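Brokunlow Community Help
Hardware and Repairs > Desktop Computers

Reseating memory in an older Dell desktop before it is passed on

Posted by Bilik on Monday
Viewed 1,847 times

Our office is preparing a group of older desktop computers for transfer to a local adult education program. All of the machines have been cleaned on the outside and their drives have been erased. One of them, a Dell, does not complete its startup. The power light comes on and the fan turns, but the monitor remains blank and no message is displayed.

The machine was in regular use until May and was then kept in a storage room. No parts have been changed during that period. I have already tried a second monitor, a second video cable and a different wall outlet, with the same result each time.

I have been advised to remove the memory modules and put them back. Before proceeding, I would be grateful for guidance on the following points. Is it necessary to take the motherboard out of the case in order to do this? Should the modules be returned to the same slots? Is there any cleaning product that members would recommend for the contacts? Our supply cabinet contains only a general household spray and a can of compressed air.

Premel
Member, Hardware section

It is not necessary to remove the motherboard. On most desktop computers the memory can be reached as soon as the side panel is off, although in some models a drive bracket or a bundle of cables must first be moved aside. Please shut the computer down, unplug the power cord from the wall and hold the power button for several seconds before opening the case. Touch a bare metal part of the case before handling anything on the board.

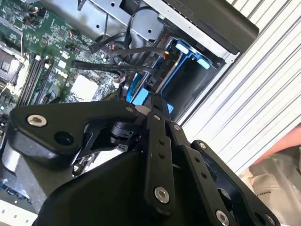 Reading time for this reply: 4 minutes

The memory slots are the long black connectors with pale latches, and on this Dell board they lie close to the processor socket. Press the latch outward until the module rises from the slot. Some boards have a latch at both ends and others at one end only, so please look before applying force. Hold the module by its edges and lift it straight up.

Each module has a notch in its lower edge that must line up with the key in the slot. When replacing it, press evenly on both ends until the latch closes. A module that is seated at one end only is a very common cause of the condition you describe.

I would suggest the following order of work:

Write down which module was in which slot.
Remove all modules.
Install one module in the first slot listed in the service manual and start the computer.
If the screen remains blank, shut down, unplug, and repeat with the next module.
Once a working module has been identified, add the others one at a time.

Do not use the household spray on any part of the board. Compressed air is acceptable in short bursts with the can held upright. The contacts on the modules may be wiped with a lint-free cloth lightly dampened with isopropyl alcohol and left to dry completely.

While the case is open, please also check that the small connectors with colored wires are firmly in place. They are easily pulled loose when a hand or tool is withdrawn – particularly in a compact case – and it is best to take a photograph of them before you begin.

Beneš
Member

Replace the coin battery also. Ours was flat after storage and the computer would not start properly until it was changed. The date and time will need to be set again afterward.

Premel
Member, Hardware section

The battery is a reasonable thing to check, and I agree that it should be replaced in a machine that has been stored. I would still test the memory first, as this requires no purchase. Please note the type printed on the old battery and buy the same one.

Bilik
Original poster

Thank you both. The second module alone brings up the startup screen. The first gives a blank screen in every slot, and I have set it aside. A new battery has been requested through our supply office.

This topic remains open for replies.
Members found 4 posts in this topic helpful.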